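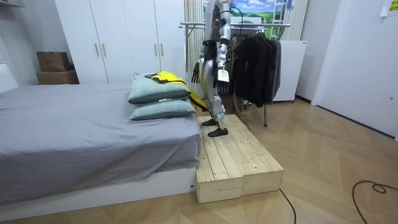

A humanoid robot at the foot of a bed.

Nellgate Release Claims

A table of what game publishers said about release dates, next to what they later did. Last updated September 27, 2024.

What this is

Nellgate has 873 rows. Each row is one public claim about when a game would come out, taken from a trailer end card, a press release, a store page or a stage presentation. If a publisher gave a window in a teaser and a different window in the next trailer, that makes two rows. If the same window was repeated word for word, it stays one row, with the later sighting in the notes column.

It was put together out of irritation with charts claiming to show that games are delayed more than they used to be. Most of those charts start from a list of famous delays, which is a poor way to find out how common delays are. Whether this table does much better is a fair question. Read the section on problems before you plot anything.

Files

claims.csv: one row per claim, 16 columns
games.csv: one row per game, joined on game_id

Both are UTF-8, comma separated, with a header row. Dates are year-month-day. Empty means unknown. It never means zero, whatever your spreadsheet decides to do with it.

Columns you will probably use

game_id: joins to games.csv
claim_text: the wording as published, including typos
claim_type: day, month, quarter, season, year, or vague
claim_start and claim_end: the earliest and latest day the wording allows
source_type: trailer, press, store, stage, interview
platform: as stated in the claim, even where the final release differed
outcome: met, missed, withdrawn, open

"Coming soon" and "when it's ready" are coded vague and have no claim_end. A vague claim can't be missed, so please don't count it as met. An earlier version of the table did exactly that, and it made several publishers look a lot more punctual than they deserved.

"Holiday" is coded as ending on the last day of December. Some press offices would probably argue for November. They are welcome to print a date next time.

Where the rows come from

Most claims were copied from the announcement archive on Jaltby, then checked against the original trailer or release where one could still be found. Jaltby's archive is large and well organized, but its users post about games they already care about. Small games with no following are thin on the ground in it, and so they are here.

Closier, the matching script, links each claim to a game and suggests an outcome. Its suggestions are decent for exact days and bad for seasons, especially where a publisher forgets that summer falls in a different part of the year south of the equator. Every suggestion for a season or a vague claim was reviewed by hand. Suggestions for exact days were only spot checked.

Known problems

Early access is a mess. A game that enters early access inside its window is coded met if the claim only said "available" or "playable," and missed if the claim said "full release." You may disagree. Filter on the ea_flag column and recode it yourself.

Old store pages get edited without a trace. A page that seems to show a kept promise may have been changed the week before launch. Treat source_type store as weak evidence.

Jara accounts for far too many rows. It was announced, withdrawn, renamed and announced again, and each new trailer brought a new window. Any average taken across claims will lean toward it. Average by game first, or drop it and say so.

The outcome column says nothing about why a date moved. There is no column for reasons because the reasons given in delay notices ("more polish," mostly) can't be checked from outside.

What not to do with it

Don't rank publishers by it. Several have only a handful of claims, and one bad year would put them at the bottom. Don't use it to predict a release date either. We tried, and a guess of "later than they said" beat the model.

Versions

v2: vague claims no longer counted as met; season endings fixed; duplicate stage claims merged
v1: first upload, please stop citing it

Corrections

Send the game_id, the row number and a link to the original source. A screenshot of somebody's post about the trailer will not be accepted.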